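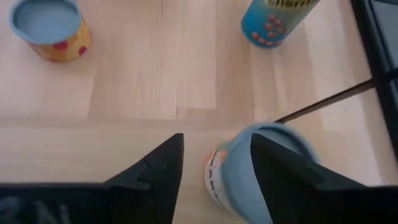
Containers on a light wooden tabletop.

Slide 1. Carotid screening, Clindport clinic
Thank the Skeltberg practice for the room. Talk runs to the break, questions after.

Slide 2. Who we saw
766 people invited, all over 60, all registered at Skeltberg or Gristach. No earlier stroke. Letters went out in March. Reminder by phone if no reply in two weeks.

Slide 3. High blood pressure
200 had a reading above the cutoff on the day. Of those, 54 were not on any treatment. Pause here. Most of them felt fine, and said so.

Slide 4. Warning signs
Face, arm, speech. Say it slowly. Sudden loss of sight in one eye counts too, even if it clears in a few minutes. Call 911, don't drive in.

Slide 5. What we changed
Home cuffs on loan, 100 so far. Readings twice a day for a week, morning and evening, seated. Gristach keeps its own list, so don't quote their numbers for cuffs.

Slide 6. Still open
Follow-up at one year. Thursday evening sessions if staffing allows. Handouts are by the door.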